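Workshop notebook, June
Episode notes and caption timing for the Westach rewatch

Started a little before nine in the morning with a large coffee and the best of intentions, which was to finish the cold opens for season two and get out by lunch. It is now well past four and I'm still on the sixth episode, so let me at least write down where the day went while I can remember it.

For anyone picking this up after me: we're timing jokes. The show is Westach, the small-town ferry office comedy, and the piece we promised the site is about how the pace changes when Branelard opens the rival ferry across the river and half the staff defect to it. My feeling going in was that the show gets faster. Everybody who loves it says so, and I've said so myself, at parties, with great confidence. I wanted something better than my own say-so this time.

The method is still the one from last month. Watch once for pleasure, no pen. Watch again with the sheet open and put a mark at every line or bit of business that's plainly built to get a laugh, whether or not it got one from me. Running gags get one mark each time they come around. A reaction shot gets its own mark only if the camera goes there on purpose and stays. I know we went back and forth on that last one, and I still think it's the right call, because so much of the Fontana episodes lives in those long looks between the ticket clerk and her mother.

Season one came to 2,383 marks over the full run. The first five of season two stand at 711, and I'm not going to do the division yet -- I did that too early with the other show and spent a week defending a number that fell apart.

Morning went nicely. Episode four is a treat, and I'd forgotten how patient it is. The whole first act is people waiting for a phone call that we already know isn't coming, and the writers trust us to enjoy the waiting. It has 43 marks before the opening act closes, which surprised me so much that I went back and did it over (same answer, and a cold cup of coffee). It plays as a slow, sleepy half hour and it's packed to the rafters.
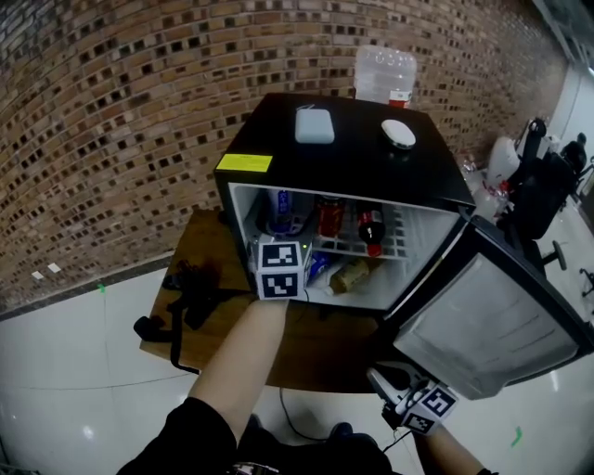
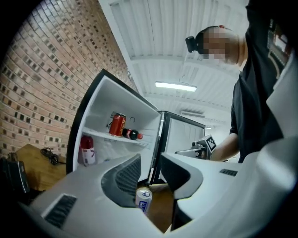
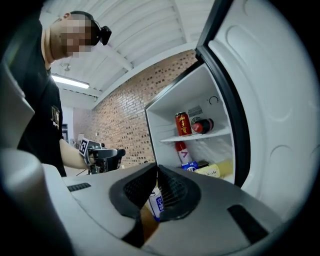 Episode five gave me trouble. It's the flood drill one, with the two plots that never touch until the last minute, and people talk over each other in nearly every scene. The captions I had been leaning on simply drop one of the voices. I found at least a dozen lines that aren't in them at all, including the one about the mayor's canoe, and that's the best line in the episode! So from here on, please don't time from captions alone. Use them to find your place and then trust your ears. I've gone back over the flood drill with headphones and fixed the sheet, and I put a star by every line I added so you can argue with me.

I also need to own up to a mess with the versions. The discs and the streaming copies don't match. The disc of episode three has an extra scene in the boat shed, a sweet little thing where the harbor master tries to fire someone and ends up giving him a raise, and I had been marking from the disc while the season one sheet was done entirely from the streaming copies. I've moved the boat shed marks to a separate column for now. They aren't in the 711. My own preference is to stay with streaming all the way through and mention the disc scenes in a footnote, but I'd like somebody else's view before I commit.

A thought about Branelard itself, for the written part. We keep calling it the villain's company and I don't think the show ever treats it that way. The people who work there are nicer than ours, if anything. They have a better break room and they remember birthdays. What makes those episodes sting a bit is that our crew can see it too, and they have to keep taking the old boat out anyway. I'd love to get a paragraph on that in, even if we're tight on room. The site asked for 2,000 words and I could spend half of them on the birthday cake scene without much trouble.

Morkirik, meanwhile. I tried the new build of the marking program after lunch and it's better, mostly. It holds its place when you pause now, and the rewind key goes back three seconds the way we asked. It still loses the last mark if you close the window without saving, so save before you close. I lost two that way and had to hunt for them.

Still to do:
Finish episode six from the wedding toast on.
Redo the end of episode two, where my marks look thin and I suspect I was just laughing.
Decide about the boat shed.
Ask whether the Christmas special belongs to season one or to neither. I've been leaving it out.

Sheet is saved in the shared folder under Fontana, since that's where the old ones were. I'll pick up again tomorrow at the toast.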